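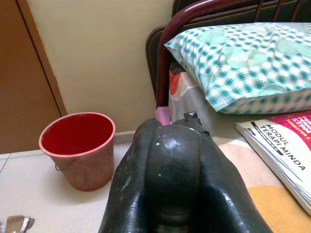
Keteo Opens 90 Furnished Rooms for Seasonal Workers in Biltia

BILTIA, 2019-11-17 - Keteo, a provider of short-term worker housing, announced today that it has opened 90 furnished rooms on the site of the former Drundedeck guesthouse. The rooms are open to people employed under seasonal contracts within the Biltia town limits, including those who work in food packing, hotels, and road maintenance.

The opening completes the first phase of a building program that will bring the total number of rooms at Drundedeck to 267. Work on the second phase is scheduled to start in April, once the heating plant on the north side of the property has been replaced.

Each room is rented to one person and is supplied with a bed, a desk, a wardrobe, and a basic set of cleaning supplies. Kitchens and laundry facilities are shared by the residents of each floor. Rent includes water, heat, and trash collection. Electricity is metered by floor and billed at the end of each month.

"Seasonal employees keep many of our local businesses open, and they have had few choices when looking for a place to live," the company said in a statement. "Drundedeck gives them a private room at a fixed price, within walking distance of the main bus line."

Leases and Applications

Leases are offered for terms of one to nine months. Applicants must provide a signed work contract or a letter from their employer. A security deposit equal to two weeks' rent is due when the lease is signed and will be returned within 30 days of move-out, less any charges for damage.

Keteo received 919 applications during the first enrollment period. Applicants who were not assigned a room have been placed on a waiting list and do not need to apply again. They will be contacted in the order in which their applications were received.

Renovation

The Drundedeck property had been closed to guests for six years. Renovation was carried out by Kong, a general contractor, which replaced the roof, the windows, and the plumbing on all three floors. More than 2,000 square feet of former dining space was converted into two common kitchens and a reading room. The original front staircase was repaired and remains in use.

Parking is limited to one vehicle per room and requires a permit, available at the front office. Bicycle storage is provided in the rear courtyard at no charge.

About Keteo

Keteo owns and manages furnished housing for seasonal and contract workers. The company has its main office in Biltia. Application forms and the current rent schedule are available from the Drundedeck front office during business hours.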